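# Wulloveck Open Day

The **Wulloveck Open Day** is a public robot demonstration held each August by Skillident, a maker of humanoid service robots. It is best known for its drink-serving display, which has drawn both crowds and criticism.

## Format

Visitors are admitted in groups of 26 for a short talk and a live run. Skillident put attendance at the most recent event at 196. The company describes the machine as "ready for work," a phrase its own handouts do not define.
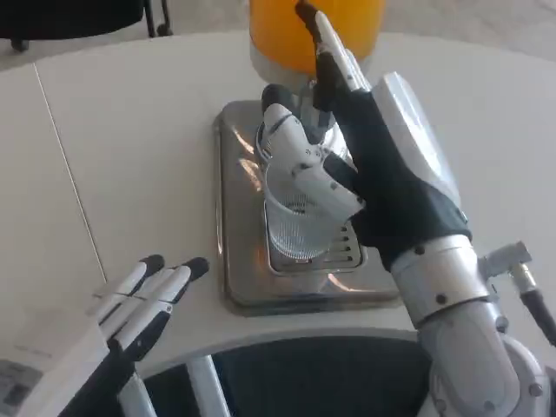 *A Skillident robot holding a clear ridged cup on the drip tray of a juice dispenser.*

The juice station is the main attraction. The robot has two hands with jointed fingers, and the job calls for gripping a thin cup and working a tap made for people. Staff set out the cups and choose the dispenser beforehand, and visitors may not move either one.

## Reception

Elis Pugh, writing in the trade newsletter *Kabbaj*, called the event "a very expensive way to get a drink" and complained that no failure rate was given. Skillident later cited 3871 practice pours but did not say how many had spilled. Ikechukwu Haruna, an engineer at rival firm Vanora, granted that the grip was hard to do well but doubted it would carry over to a busy kitchen. No outside test has been published.

## See also

- Service robot
- Technology demonstration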